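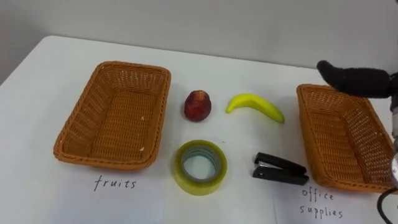 An empty woven basket on a white table.

The letter that went out to customers of Faltska in October was two paragraphs long and did not use the word "breach". It said an outside party had been able to view "limited account information" through a fault in the company's password reset page, and that the fault had been fixed. Customers were asked to choose a new password.

Faltska sells booking software to small clinics, mostly physiotherapists and dentists. A clinic pays a monthly fee and its patients make appointments through a page carrying the clinic's own colours and logo. Many of those patients would never have heard of the company until the letter arrived.

The fault was an old one and fairly simple. When a patient asked to reset a password, the site sent a link by email. The link contained a long code that was supposed to work once and then expire. It did expire, but the server never checked whether the code belonged to the account being changed. Anyone with a valid code for their own account could swap in another account number and set a new password for a stranger.

Account numbers at Faltska were issued in order. A person who had number 2000 could be sure there was a number 1999.

The flaw was found by a tester at Nitis, a small security firm that had been hired by one of the clinics to look over its website. The booking page was not part of the job. The tester noticed the account number in the web address while checking something else, tried it against a second account set up for the purpose, and wrote it up the same afternoon. Nitis sent the report to the only address it could find, a general support inbox.

It sat there for 10 weeks.

Faltska has since said the message was sorted automatically into a folder for sales pitches, where it was kept with offers of search ranking help and cheap web hosting. Nitis followed up twice and got an automatic reply each time. It was the clinic, in the end, that rang its account manager and asked why no one had answered.

From there things moved quickly. The reset page was taken offline within the hour and a patched version went up two days later. Engineers then went back through the server logs and found that somebody else had already used the same trick. More than 435 accounts had been opened this way, all of them at clinics that shared a single server.

What the intruder wanted is still not clear. The accounts held names, phone numbers, appointment times and, in some cases, a short note typed by the patient about the reason for the visit. Card numbers were held by a separate payment company and were not reachable from the booking page. Faltska says it has seen no sign of the information being offered for sale.

The notes are the part that has upset people. A patient might write "sore shoulder" in that box, or might write a good deal more. The box had no warning beside it and no limit on length, and the notes were kept for as long as the account existed.

The company hired a consultancy, Ionescu, to review the whole system. A summary was given to clinics and a copy was seen for this article. It runs to a few pages and most of it deals with ordinary housekeeping. Reset codes are now tied to the account that asked for them. Account numbers are random. Notes are deleted once the appointment has passed, unless the clinic chooses to move them into its own records. Staff logins need a second step, either a code from an app or a hardware key.

The summary also recommends a security contact published on the website, with a person rostered to read it. Faltska has put one up. It is at the bottom of the privacy page, in small type.

Whether it will pay for reports is another matter. Larger software companies have offered rewards for years, and the sums can be generous. Smaller ones tend to worry about the cost and about being flooded with poor reports written in the hope of a quick payment. Flondton, a rival in the clinic booking market, opened a program last year and offers modest amounts for serious faults. It says most of what it receives is of no use, but that the useful reports have covered the expense.

Nitis was not paid for its find and says it did not ask to be. It did ask to be named in the letter to customers. The letter referred to "a third party".

For patients who used one of the affected clinics, the advice is the usual kind. Change the password, and change it anywhere else the same one was used. Be wary of calls or texts that mention a real appointment and then ask for payment or a date of birth — a caller who knows when you saw the dentist can sound very convincing. If in doubt, hang up and ring the clinic on the number you already have.

Clinics have been told they can leave their contracts early without a fee. Faltska would not say how many have done so.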